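Samedi 2 mars 2024, il pleut, et je me décide enfin à vous raconter mon grand ménage de papiers. Ceux qui me lisent depuis longtemps savent que je repousse ça depuis juillet (oui, juillet !), quand j'ai ouvert le placard du couloir pour chercher une facture et que je l'ai refermé aussitôt.

Le déclic, c'est un courrier de Plerier, mon ancienne mutuelle, qui me réclamait 101 euros pour un contrat que j'étais persuadée d'avoir résilié. Et j'avais raison, sauf qu'il fallait le prouver. Trois soirées à fouiller dans des chemises cartonnées, des sacs, une boîte à chaussures Basley pleine de tickets de caisse effacés. J'ai fini par retrouver la lettre entre deux notices de four – et j'ai dansé dans la cuisine, je vous le jure.

Du coup j'ai tout sorti. J'ai compté les feuilles, parce que je suis comme ça : 1,334 d'après le compteur de mon petit scanner Sisay, qui met la virgule à l'anglaise et que je n'ai jamais réussi à régler en français. J'en ai gardé 664. Le reste est parti au broyeur, et le bruit du broyeur un dimanche matin, franchement, quel bonheur.

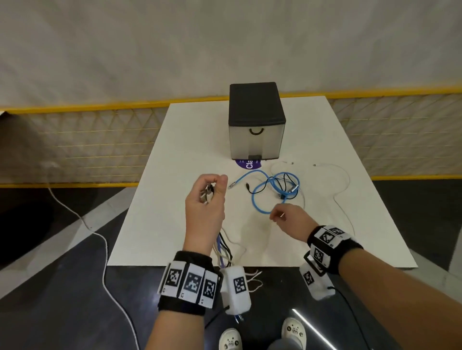

Club Sustenus – atelier rangement et vie pratique

Les copines du club m'ont demandé ma méthode, alors la voici, même si le mot est un peu fort. Je trie d'abord par « qui m'écrit » et pas du tout par date. La banque avec la banque, l'école avec l'école, l'eau, l'assurance. Les dates, je m'en occupe après, avec un thé, devant une série que je connais déjà par cœur.

Ensuite je note au crayon, en haut à droite, l'année où je pourrai jeter. J'ai essayé les gommettes de couleur et j'ai oublié le code au bout d'une semaine (le vert, c'était les impôts ou la santé ? mystère). Le crayon, lui, me parle encore six mois plus tard.

Il me reste les bulletins de salaire, que je garde tous, et les dessins des enfants, que je n'arrive pas à trier. J'en ai mis trois de côté pour les encadrer et j'ai remis les autres dans le placard, bien à plat cette fois.

Et vous, vous gardez quoi ? Dites-moi tout en commentaire, surtout si vous avez une astuce pour les garanties d'électroménager, parce que les miennes sont encore en vrac sur le buffet.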